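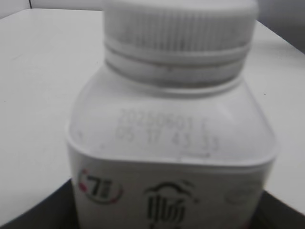 4. What Delay Costs the Minority Party

I went into this part of the project expecting a dull answer. When a minority party puts off a budget fight until after the holidays, does it get a better deal? I read 335 floor speeches from the Embridge assembly and coded every promise to "fight this later." It took me most of June, and my coding sheet (bless it) got pretty ugly.
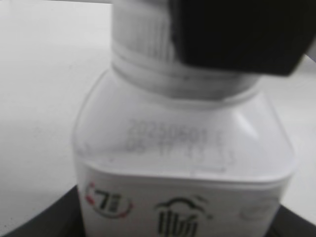 Figure 7. White plastic bottle with a ribbed section at the neck.

Most of those promises just faded. Only 2 ever came back as a formal motion, and both died before a vote! I had guessed that the Breltska delegation would do better, with its safe seats and loud local radio,
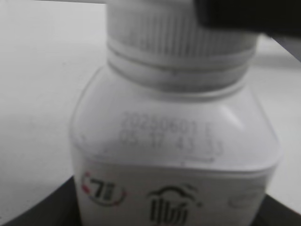

but its members dropped the subject as fast as everyone else. The Kivent survey of 3000 voters points the same way: people remembered the spending bill, and hardly anyone remembered who had vowed to undo it.

I do want to be careful with the Tan district, where the speech records have gaps and I had to lean on newspaper summaries.
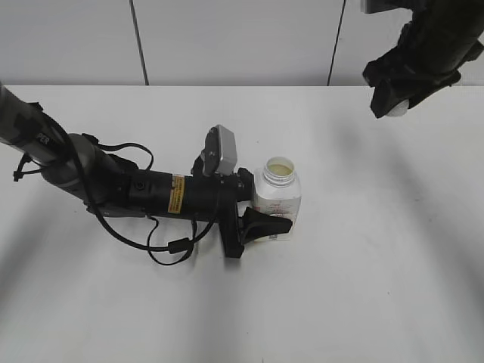
4.1 Coding the Speeches

I counted a promise only if the speaker named a bill and a later session. Vague grumbling stayed out.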